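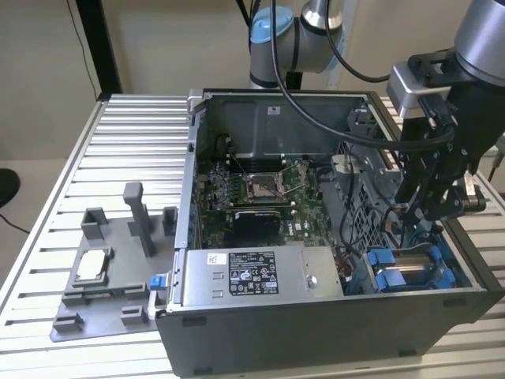
What is the Skoldale Bench Contest?

A student robotics competition in which teams program robot arms to service an ordinary desktop computer, with the processor and its socket as the main business of the day.

Search Plandik Go Advanced search

The Skoldale Bench Contest, usually shortened to "the Bench," is an annual student robotics competition held at Skoldale each November. Teams are asked to do with robot arms what a moderately patient teenager can do by hand, and are given a full school term to prepare for it. The contest grew out of an elective called Machines That Fix Machines, and it is still possible to take the course without entering the contest, though few students have found a way of doing so that their lab partners will forgive.

History

The elective was first offered as a general introduction to automation. Its early assignments involved stacking blocks, sorting blocks and, in the advanced section, stacking blocks that had been sorted. Student evaluations from the period are brief. The switch to computer hardware came when the school retired a batch of office desktops and the storeroom could no longer be closed.

The first contest had 4 teams and no written rules. By the second year there were rules, most of them traceable to something done in the first. The ban on using one arm to lift the whole computer "for a better angle" dates from this time, as does the requirement that the team's emergency stop be operated by a student who is awake.

Format

Each team works on a desktop tower laid on its side with the side panel off. A slotted aluminum table serves as the bench, and parts are staged on a gray 3D-printed tray which the students design themselves. A processor out of its socket is kept in a recess in the tray. Tray design accounts for a small part of the grade and a large part of the arguing.

A run is worth up to 175 points. Points are given for placing the processor, closing the socket, handling the memory and reaching assigned spots in the drive area. Points are taken away for dropped parts, for touching the board where it shouldn't be touched, and for what the rulebook calls "unnecessary enthusiasm." Runs end when the team says so or when the judges can't watch any longer.

Teams may divide the work between two arms or leave one of them parked. Parking an arm was once considered timid. It has won the contest twice, and is now considered strategy.
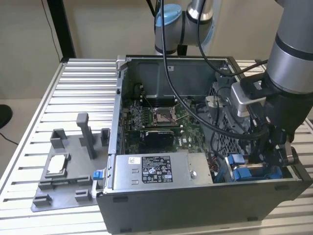
Gripper lowered toward the blue latches in the drive area.

The drive area

The processor gets the attention, but the drive area decides many results. Teams tend to spend the term on the socket, which is difficult and looks impressive in a report, and to leave the drives until the last Sunday before the contest, when the lab is open until 9 p.m. and smells of microwave noodles.

The trouble is mostly one of room. A gripper that behaves well over an open motherboard has to go down beside a metal drive cage, with its own cable for company. Experienced teams plan the approach from above and keep the wrist clear of the sides. Less experienced teams plan the approach from above and then improvise.

Software

Students write their control programs in Manalo, a small teaching language developed for the course. Manalo has few commands and reports errors in complete sentences, a feature intended to encourage beginners. Its most common message, "The arm would prefer not to," has appeared on two generations of team T-shirts.

Motion plans can be rehearsed in a simulator called Murum. The simulator is accurate in most respects but does not model cables, and the students discover cables for themselves. Requests to add them have been turned down on the ground that the discovery is part of the syllabus.

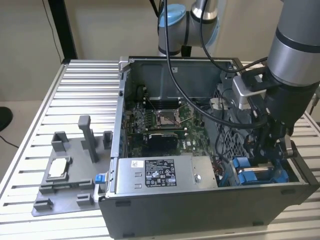

Work in the right side of the case; the processor is on the fixture plate at left.

Scoring and records

The highest score on record is 136, set by a team whose program included a full pause before each move. Watching it was reportedly like waiting for a bus, but the bus came. No team has reached full marks. The scoring sheet has been revised several times to make this more likely, without effect.

Ties are broken by the written log, which must describe each failed attempt and what was changed afterward. Judges have praised the logs for frankness and asked for better handwriting. Entries reading only "tried again" no longer receive credit.

Reception

Opinion in the school is divided. Supporters say the contest teaches planning, measurement and the habit of checking that the socket lever is open. Critics observe that a person with a screwdriver could finish before the program loads. The course handbook grants the point in its opening paragraph and proceeds to the reading list.

Former entrants have gone on to engineering, computer repair and, in at least one case, dentistry. The trophy is a heatsink on a block of wood. It is engraved on the underside, where there was space, and winners keep it until the following November.

See also

Plandik Regional Robotics League
Manalo (programming language)
Murum (simulator)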